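Este site usa cookies. Ao continuar a navegar, aceita a nossa política de privacidade.

Capítulo 11
Quando a pinça não larga

Começo pela falha que mais me tirou o sono em Clurthorpe. A tarefa parecia coisa de criança – pegar no material de escritório e pô-lo no cesto amarelo – e o braço parou a meio com um erro de força. 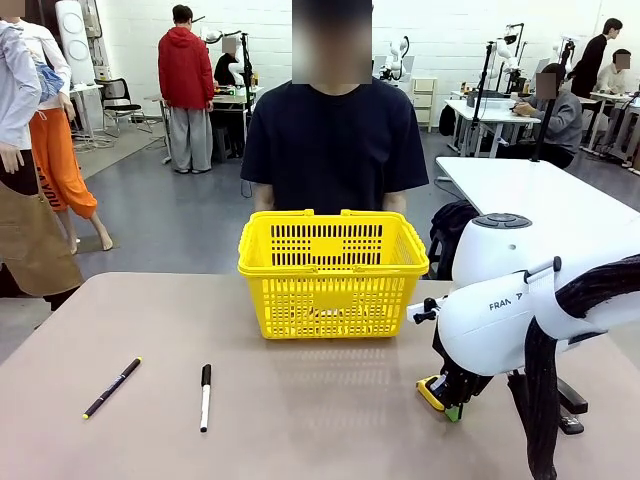 O que se faz primeiro quando o braço para com um erro? Carrega-se na paragem de emergência e só depois se lê o registo.

Eu fiz ao contrário, claro! Fui ler o registo com o braço ainda ativo, e lá estava: o limite de força em 800, quando o procedimento do projeto Ondine mandava 600. Com objetos cilíndricos, que rolam ao mínimo toque, a diferença nota-se logo no fecho dos dedos. 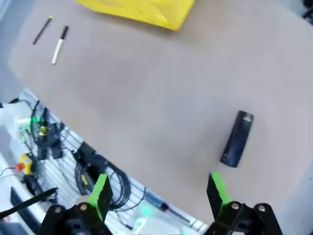
Märta Westerberg discordou de mim quando leu o rascunho: para ela o limite era o menos, e o grave era alguém poder mudá-lo sem deixar rasto.

Tinha razão (custou-me admitir), e por isso este capítulo trata primeiro das permissões e só depois das forças. Um valor alterado à pressa em setembro pode ficar meses à espera do objeto errado,

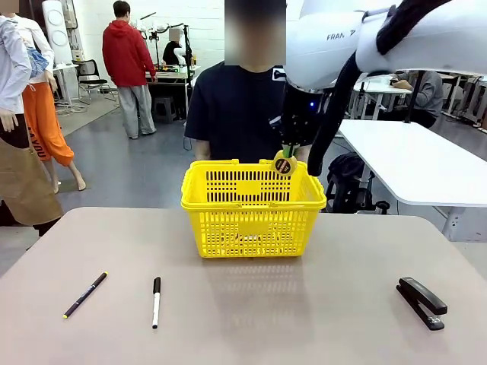
e quando ele aparece já quase ninguém se lembra de quem lá mexeu. Vamos então ao registo de alterações, linha a linha.

Última atualização: 3 de dezembro

Relacionados:
Capítulo 10 – Paragens de emergência
Capítulo 12 – O caso Wullau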